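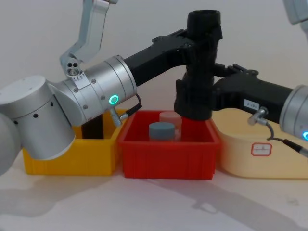

Omport has finally put its two gripper sets side by side, and I got to spend Thursday in the Boltanley lab watching them go at it. I had a great time!

The test is pretty simple on paper. Each set gets 490 picks out of plastic bins, with the same arms and the same controller, so the fingers are the only thing that changes. The older Contreras set went first and finished with 97 percent of its picks counted as good. I figured that would be hard to beat, and the new Celtska fingers landed on 97 percent too (there was some groaning at the bench, I'll admit).

Where they split was on speed and on the awkward stuff. Celtska was quicker with cylinders standing close together, and it got through a batch of 100 in roughly the time it took me to eat a sandwich. Contreras did better down near the bin walls, where the slimmer fingers don't catch on the rim so much. I'd still pick Contreras for my own bench, but I'm used to it, so take that with a grain of salt.

Next up is a camera swap, with the same bins and the same pick list. Omport says the full numbers will go up on the project page in January, along with the controller settings for anyone who wants to try it at home.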